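Home robots: your questions

Can a machine tidy my living room yet?
Not on its own, and not at a price we'd pay. Itent gets asked this most weeks. Cushions look easy – they're soft and hard to break – but they sag and fold in the grip.
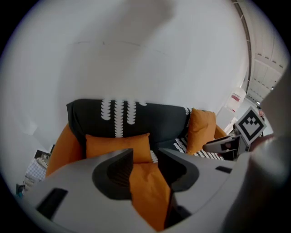

Speed is the other problem. The Mastetti arm we tried in August needed 4 minutes for 2 cushions. A bored teenager is quicker.

Is it worth £3,000?
We wouldn't. Ask the seller for an uncut video, shot in a home like yours.
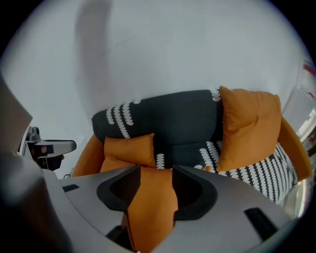

Orange cushion edge held between the gripper's jaws

What about shop floors?
Better, if every box is the same. Cilodgate's shelf stacker ran for 8 hours, with a person standing by.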